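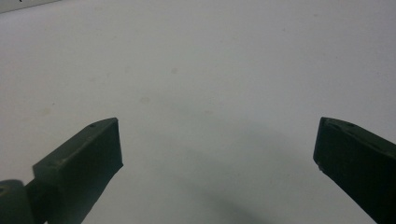 **Hviid 20 — grip planning for two-finger tools**

I wrote Hviid after one too many evenings tuning close commands by hand. You give it your finger shape and the camera feed, and it picks an opening width, plans the approach and keeps replanning as the part shifts. I run it on top of the Oler driver, but any driver that takes width commands will do — the setup page has the list.

License: $743 per seat, or $982 with the Jitico simulator. Updates are free for a year. Sold through Stikena.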